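The long board, the paper and a very small block

I have been meaning to write about boards for a good while now. Regular readers will know that this blog wanders between the allotment, the shed and whatever I happen to have been reading, and the shed has been rather neglected of late. March was cold, my hands don't like cold, and the little heater only warms the end where the paint tins live. So I've had more time to think about wood than to do anything useful with it.

My fondness for a good long board goes back to Arlindo Pimentel, who had the workshop two doors along from my first flat in Cluncombe. Arlindo mended chairs, mostly, and the odd writing box, and he let me sit on an upturned crate and drink his coffee while he did it. He had a plank that he laid across whatever bench he was using, and everything that mattered happened on that plank. The bench could be as rough and as muddled as it liked underneath. "The bench is for the neighbours," he used to tell me, and I never did find out quite what he meant by it, but I've laid a board over my own bench ever since.

What I like best is a varnished one with the grain running the long way. You can wipe it, you can slide things along it, and small pieces don't vanish into the grooves and gaps the way they do on a bare metal table. I've lost more pegs and plugs down the cracks of benches than I care to remember (and one rather nice brass hinge, which I still look for).
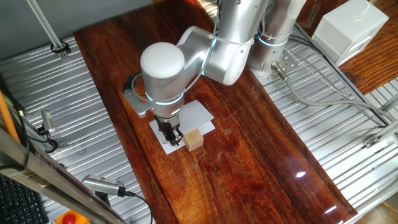
Putting paper under small things

The sheet of paper is the other half of the habit, and it's one I came to late. I used to put little bits of wood straight down on the varnish, and if the wood was pale and the light was good, that was fine. On a gloomy afternoon, though, or when I'd got my wrong glasses on, I'd be patting about like somebody looking for a light switch in a hotel room. With plain white paper underneath, you know which part of the board to look at, even if a pale block on white isn't the strongest contrast in the world. Your eye goes to the white and then finds the wood.

It also gives you somewhere to write. Atif Jafri, who I shared a bench with at the evening class, used to pencil the sizes right beside each piece, and then lift the whole sheet across to the vice with everything still sitting on it, like a waiter. I have tried this. I do not have the wrists for it, and the pieces went all over the floor, and Atif was very kind about it, which made it worse.

I don't fuss about the paper being perfectly flat. A fold in it does no harm unless your piece is sitting right on the ridge, in which case it'll rock. If I want a firmer surface I fold the sheet deliberately and keep the work on the doubled part. Old envelopes opened out are good, and so are the backs of letters from the council.

As for the blocks themselves, I've always had a soft spot for a plain little cube with nothing done to it. No paint, no letters, just the pale wood. When my nephew Keegan was small (he's Keegan Kowalchuk, and he's now taller than the shed door) he had a tin of them, and of all the toys in that house they were the ones the grown-ups picked up without thinking. You can't sit at a table with a wooden cube on it and leave it alone. You turn it over, you look at the end grain, you put it back not quite where it was.

Making one is harder than it looks, by the way. I spent most of one Monday on a single cube and ended up with something that was a cube from the front and a loaf from the side. Emerson Sales, who taught the class and had the patience of a saint, told me to stop sanding and start measuring. I went on sanding. The thing got smaller and smaller and no squarer, and it now props the bathroom window.
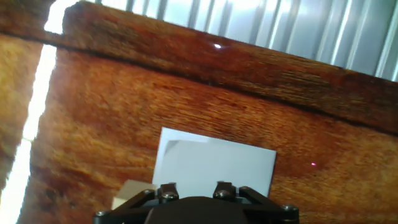

Light has been my real trouble this year, and I've been shuffling my bench round the shed to try and get the better of it. Varnish is lovely stuff but it does throw the light back at you. Even a tiny white spot of glare, like the one on the darker wood towards the top there, catches my eye and holds it just when I'm trying to look at something else. The paper stays matt and calm by comparison, and I do find my eyes settle on it. I've ended up with the bench side-on to the window – it was facing it before, and I spent every bright morning squinting – and I've hung an old pillowcase over the lower pane.

Colour comes into it too. I'd always assumed that a reddish board would be too strong to work on, and for years I stuck to a dull brown one that Anderson Vasconcelos gave me when he moved away. It has served me well, that board, but it's gone very dark with age and it swallows everything. I've now got my eye on something warmer with plenty of streak in it. There is a length at the back of the timber yard that I've visited twice, and I think the man there is beginning to wonder about me.

If I do bring it home, it'll want cutting down at one end, and then a few thin coats with a good rub between each. I'm hopeless at waiting for varnish. I always give it one little touch to see if it's ready, and so every board I have ever finished has a thumbprint on it somewhere. Arlindo's plank had one as well, near the corner, though he always swore it was there when he bought it.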